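Promdale Evening Course – Clothing Care at Home
Notes for session 2: folding jackets

Hi all! Last time we got through shirts and sweaters, and I promised you jackets, so bring one you really wear (not the fancy one from the back of the closet). Henk Meijer has the room before us again, so please give him a minute to pack up his things.

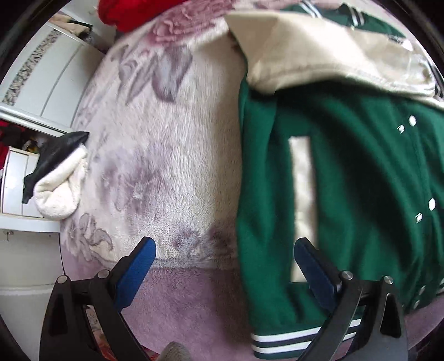

My way of folding a jacket starts with the sleeves, and everything else follows from there. Lay the body flat, smooth it with your palms, then bring each sleeve across the chest without yanking at the shoulder. On a green varsity jacket like this one, the cream sleeve goes right across the upper front and you can still get at the snaps below it. I like to check the pocket now too – tissues, bus tickets, you name it!

Then fold the bottom up toward the collar, once for a deep shelf, twice for a drawer. Ribbed cuffs and hems get tucked in last so they don't stretch.

For next time: fold two jackets at home and read page 47 of the Kedus booklet.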